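Feketti Red Snack Box

Order code 546. Supplied flat, in packs of 15 or 42.

An open cardboard box for mixed snacks, made for people who put together small food gifts at home or behind a shop counter. Red walls inside, plain tan floor, no lid. The back wall stands taller than the rest, so taller packets have something to lean on.

Food is not included. Tanoli sells wafers, pastries and other single-wrapped items by the piece, and most customers order both together.
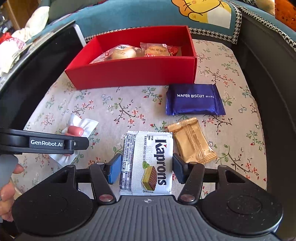

Put round pastries in first, as they take up the most floor. Flat wafer packets go in on edge afterwards, and small foil-wrapped pieces fill the gaps. Keep labels and dates facing outwards so they can be read without unpacking.

The box is not sealed and gives no protection from damp. Everything that goes in it should have its own wrapper. 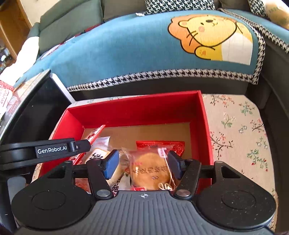

Red box with wrapped pastries and a long striped packet leaning at the side.

Vacuum-packed meats can be added. Check the storage advice on the packet, and if it needs a fridge, pack it last.

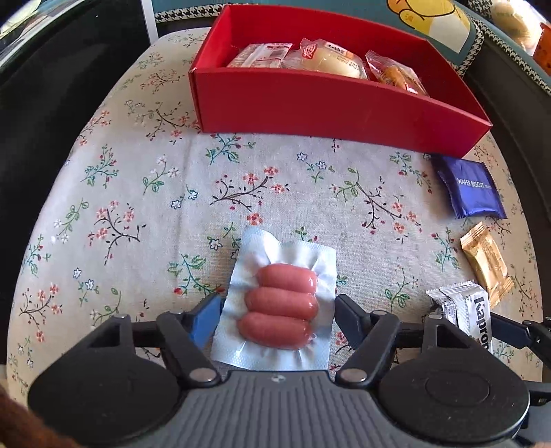 Vacuum-sealed sausages, with the open box at the far end of the cloth.

Unused boxes can be returned within 30 days. For larger orders, write to Ilir Stoyanova at Rureta.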